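How I Score Tabletop Pick-and-Place Without Fooling Myself

Sep 30, 2024

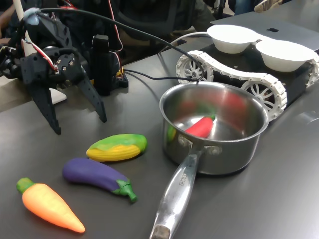 The toy vegetable task with one piece in the saucepan and three on the table.

I've been running the toy vegetable task on and off since June, and the question I get most is how I turn a pile of attempts into a number I'd be willing to put in a write-up. So I'm going to walk through the whole routine, including the parts I got wrong the first time (there were plenty!).

You'll need an arm and gripper you can already command, a policy you want to test, a pan, and a few toy vegetables. I use a chili pepper, a corn cob, an eggplant and a carrot. Toy food is great for this because the shapes are so different from each other, and a policy that grabs one shape beautifully can be hopeless on the next.

Step 1. Write down what counts as a success

Do this before you run anything. My rule: the named vegetable is resting inside the pan, the fingers have let go of it, and the pan is still standing on the table. Hanging over the rim is a failure. So is picking up the wrong vegetable, even if it goes in perfectly.

I didn't have a written rule for my first batch, and when Cuiping Liang rescored my videos she disagreed with me on 4 of them. Every single one was a case where I'd been generous to my own policy. Ouch.

Step 2. Make your layouts ahead of time

Draw up 18 layouts on paper and number them. Each one says where the pan goes, which way the handle points, and where each vegetable lies and at what angle. If you place things by hand as you go along, you'll drift toward easy spots without noticing - I certainly did. My early eggplants were all lying at exactly the angle my gripper liked.

Let the handle direction change from layout to layout too. A long handle takes up a lot of table, and a policy that has only ever seen it pointing one way can get very confused when it moves.

Step 3. Freeze everything you can

Same lights, same camera position, same starting pose for the arm. Check your finger screws and your cable before each session. Give the cable enough slack for the furthest reach in your layouts, then move the arm there slowly by hand and watch for tugging. I also look at whatever is holding the cable in place, be it tape or putty, and press it down again if it's starting to lift.

Shiny pans deserve a special mention. A polished steel wall throws back the color of whatever is inside it, so one red pepper gives you red in several places. If your detector works mostly on color, run it on the pan with a single vegetable inside and see how many boxes you get. Mine gave me 2 for one pepper, and the fix was adding more training pictures with the pan occupied.

Step 4. Mix up the order

Say you're comparing two policies. Don't run all of A and then all of B! Servos warm up, screws work loose, and you get tired and sloppy. I flip a coin for each layout to decide which policy goes first, then run the other one right after on the same layout. Antigoni Manolakis talked me into hiding the policy name from the person scoring as well, and I wish I'd done it from the start.

Step 5. Score in stages

One pass/fail mark throws away too much. For each attempt I write down whether the arm reached the right vegetable, whether it got a grip, whether it carried it over the rim, and whether it let go cleanly. Last time, my newer policy looked barely better than the old one on final success. The stages told me a lot more: it was gripping far more often and then dropping things against the rim. That's a release height problem, and I'd never have gone looking for it with a plain yes or no.

Step 6. Report all of it

Put the raw counts in your table next to the percentages. Keep the attempts where the arm froze or you had to hit stop, and count them as failures unless your written rule says otherwise. If you stopped a session early, say so and say why.

With 18 layouts, a gap of a couple of successes between policies doesn't mean much. If that's what you've got, make another set of layouts and keep going before you call a winner. A full set with resets takes me most of an afternoon, so I put a hard break after every 8 attempts and recheck the starting pose when I come back.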